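Plistus im Test: Greifplanung und Ablaufsteuerung für kleine Zellen

Seit Januar läuft Plistus bei uns auf dem Steuerrechner der Versuchszelle, vorher hatten wir dort eine gewachsene Sammlung eigener Skripte. Die Software fasst Bahnplanung, Greifplanung, Kollisionsprüfung und Ablaufsteuerung in einer Oberfläche zusammen. Hersteller ist Dağdelen, die Einzelplatzlizenz kostet 389 Euro im Jahr. Getestet habe ich mit einem Arm, einem Parallelgreifer und einer fest montierten Kamera. Gegriffen werden kleine Bauklötze und Spritzgussteile von einer weißen Tischplatte.

Installation

Das Paket kommt als Container und als normales Installationsprogramm. Ich habe beides probiert. Der Container lief sofort, beim Installationsprogramm musste ich die Netzwerkschnittstelle zum Arm von Hand eintragen, weil die automatische Suche nur die erste Karte im Rechner abfragt. In der Dokumentation steht das in einer Fußnote auf der vorletzten Seite.

Die Kamerakalibrierung führt ein Assistent durch. Man fährt den Arm nacheinander in vorgeschlagene Stellungen, die Software erkennt das Muster und rechnet die Lage der Kamera aus. Bricht man ab, sind alle Aufnahmen weg. Eine Zwischenspeicherung fehlt.

Bahnplanung

Die Planung ist der stärkste Teil. Für eine einfache Anfahrt von oben mit anschließendem Ablegen liegt die Bahn vor, bevor man das Fenster gewechselt hat. Geplante Bahnen lassen sich als Geisterarm in der 3D-Ansicht abspielen und Punkt für Punkt verschieben. Gut gelöst ist auch der Abstand zum Tisch: Man legt eine Mindesthöhe für die Querfahrt und eine zweite für die letzte Strecke vor dem Griff fest, und der Planer hält beide ein.

Weniger gut ist die Behandlung von Kabeln. Das Kollisionsmodell kennt nur starre Körper. Wer ein Kabel außen am Arm entlangführt, muss es als dicke Hülle um das Handgelenk modellieren und verliert dadurch Bewegungsraum. Bei uns wurden danach 2 Ablagepositionen als unerreichbar gemeldet, die der Arm im Handbetrieb problemlos anfährt.

Erkennung

Matte, einfarbige Teile findet Plistus zuverlässig. Bei durchscheinenden Teilen sieht es anders aus. Das Tiefenbild hat dort Löcher, und die Software füllt sie mit der Tischebene auf. Der Greifvorschlag liegt dann zu tief oder neben dem Teil. Es gibt einen Modus, der nur die Kontur im Farbbild auswertet und die Höhe aus einer hinterlegten Teileliste nimmt — damit kamen in einem Durchgang 61 Griffe ohne Eingriff zustande. Schatten auf der Platte stören diesen Modus allerdings, die Schwelle dafür habe ich mehrmals nachgestellt.

Ablaufsteuerung

Abläufe werden als Baum zusammengeklickt oder in Python geschrieben. Beide Ansichten bleiben synchron, solange man im Code keine eigenen Klassen anlegt. Danach ist der Baum schreibgeschützt. Wer von Daline kommt, findet sich schnell zurecht, die Knoten heißen fast gleich. Der Import alter Daline-Projekte übernimmt die Positionen, aber keine Wartebedingungen.

Abgestürzt ist die Oberfläche in der ganzen Zeit 4 Mal, immer beim Laden großer Punktwolken. Die laufende Bewegung wurde dabei jedes Mal sauber zu Ende geführt und der Arm angehalten.

Fazit

Für Zellen mit einem Arm und überschaubarer Teilevielfalt ist Plistus den Preis wert. Wer viel mit transparentem Material arbeitet, sollte die Probelizenz nehmen und mit den eigenen Teilen testen. Das Update vom 13. Februar hat den Konturmodus etwas beschleunigt, am Kollisionsmodell hat sich nichts geändert. 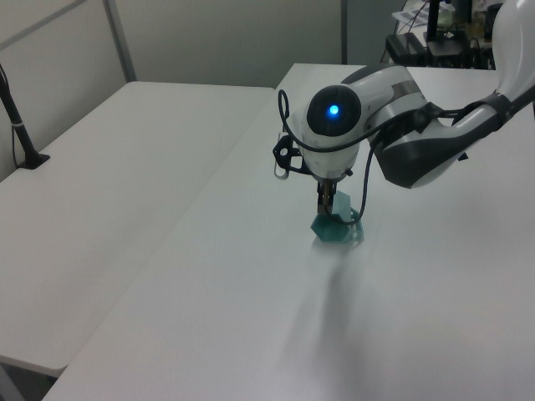

Als Nächstes kommt Cliltitz auf denselben Rechner, mit derselben Teileliste und denselben Mindesthöhen. Die Kalibrierdaten lassen sich aus Plistus als Textdatei exportieren, das erspart zumindest den Assistenten.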